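# About us

Hello! We're Fladard, a small software company, and we write the bits of a two-armed robot's brain that sit between "there's a bowl" and "the gripper is now where it ought to be". Perception, planning, control, and an awful lot of tooling to hold those three together. We don't build arms. We buy them, bolt our code on and then spend our days arguing with it, which I enjoy far more than I probably should.

I started the company after years of writing motion planners for other people. The planners were fine. What drove me mad was that when an arm stopped dead halfway across a table, it took all afternoon to find out why. Was it the camera calibration? A joint limit? Some timeout that was set years ago and never looked at again? So the first thing we made was a log viewer (glamorous, I know), and it's still the part our customers write to us about most.

## What we make

**Li** is our planner. It works out paths for both arms together, so they can share a small table without one having to wait politely until the other has gone home. It replans every 42 milliseconds, and if it can't find a path it says so in plain words.

**Hirkent** is the log viewer, all grown up. It lines up the camera views, the joint positions and whatever Li was thinking on one timeline, and you can drag back and forth through it. Version 18 added side-by-side runs, and I use that every single day.

## A normal day

Most of our work happens at a table by the window, with ordinary crockery. Bowls are brilliant for this! They're simple to look at but a rim is a fussy thing to grip, and a stack of dishes will show up a lazy depth estimate faster than any test we could write.

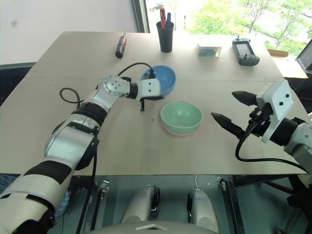
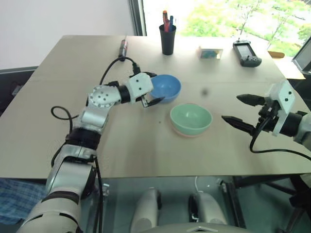
Two grippers, one blue bowl and one green one, and plenty of chances for the planner to get it wrong.

Siltedmont, our longest-standing customer, wrote back after reading a draft of this page to say that the planner is all very well, but what they'd really miss is being able to replay a failed grasp and see which number went funny first. They also asked, again, for the search box to remember what you typed last time. Fair enough, it's on the list.

## How we work with people

We usually start with a trial of 29 days on your own robot, with your own objects. Send us your logs as you go, the ugly ones especially. We'd rather see one bad run in full than 100 tidy ones, and you'll get a reply from a person who writes the code.

If you'd like to try Li or Hirkent, use the contact form and tell us which arms you have and what you'd like them to pick up.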